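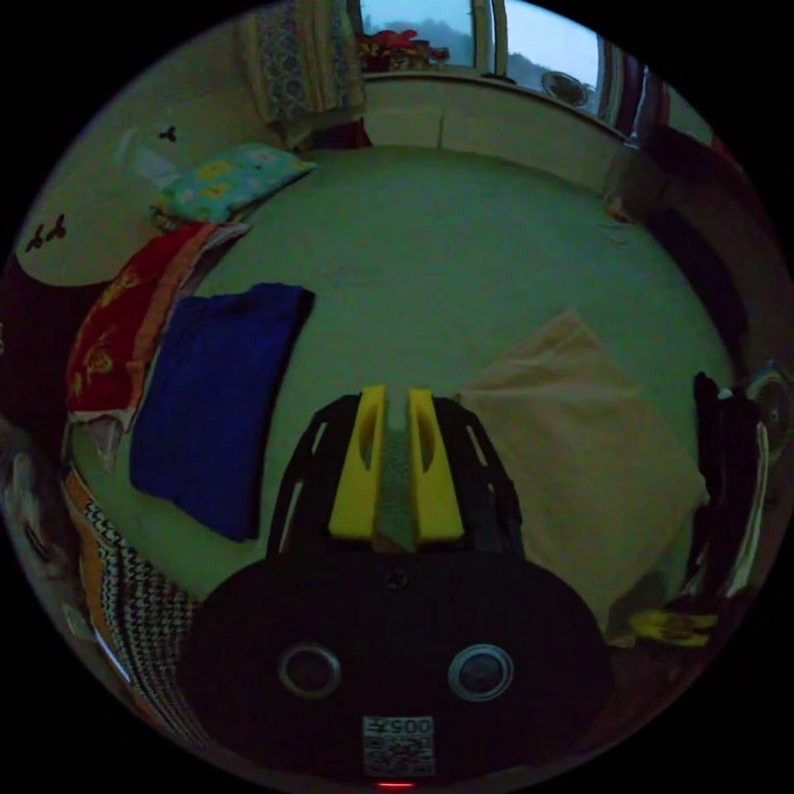 April, after supper: the bed chapter

Read the Skekik rulebook again with my coffee. Version 12, 116 pages, and the bed chapter still starts with a definition of a bed. I'm told it was put in after a long argument about futons, and I believe it.

The rule I keep coming back to is 4.3, on clutter. In the old version you had to clear the bed down to the sheet before you picked up the gripper. Lovely idea. It gave us a great pile of recordings from beds that looked like a furniture catalog, and then we wondered why the Flaltov arm got confused by a pillow. So now the rule says to leave the bed as people live with it: pillows stay, blankets stay where they are bunched, and you touch only the garment you're working on. I wrote that sentence myself and spent most of a morning on "bunched."

The part I like less is 4.6, about the free hand. It may hold the cloth by an edge. It may not do the gripper's job for it. Those are two different things on paper. On a bed, with a T-shirt that has its own opinions, the line moves around a lot. I've caught myself smoothing out a wrinkle with my thumb and then looking over my shoulder, as if Szekeres had sent someone to check.

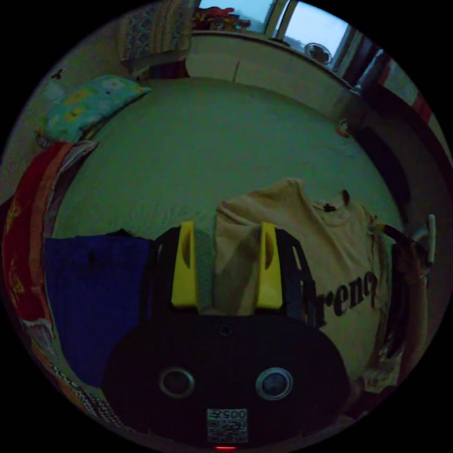
Begoña Peñalver thinks 4.6 should go altogether. Her view is that people use two hands on laundry, always have, and a rule that makes them act as if they had one and a half will teach the machine to fold like someone carrying a tray. She said this by phone, at length, and I could hear her doing dishes.

I said I'd put it in the notes. I have put it in the notes. It joins 57 other comments on the same chapter, a good many of them about the word "garment."

Visitación Marín wrote back too, only one line, asking whether a towel is a garment. Rule 2.1 says no. Rule 4.9 treats it as one anyway – I checked twice and then went for a walk. 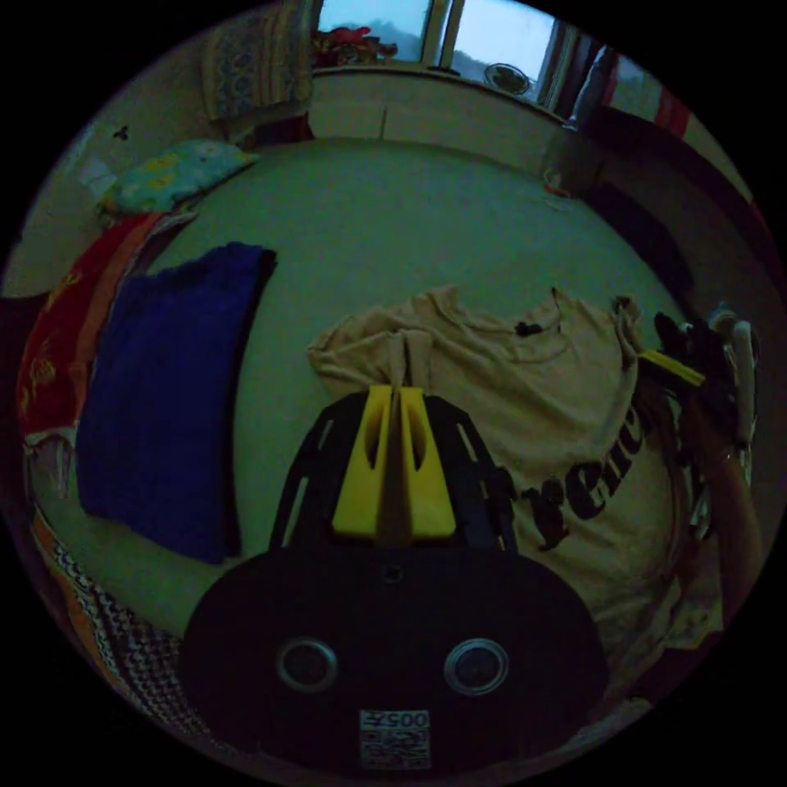 Shirt on the bed, unit 005.

Things I want in the next version, before I forget:

Say which way up a printed shirt goes at the start. We say "flat," and flat has two sides.
Keep the same unit number for the whole garment. Swapping in the middle makes a mess of the log.
If a take goes wrong, keep it and mark it. Somura got through 636 takes with a delete button within reach, and their failure folder is suspiciously thin.
Let people stop for lunch. It's missing, and I'd like it in writing.

I also owe Begoña an answer on 4.6. I'll probably change "may hold" to "may steady" and hear about it by phone. Still have my own laundry in the dryer, two loads, no rulebook.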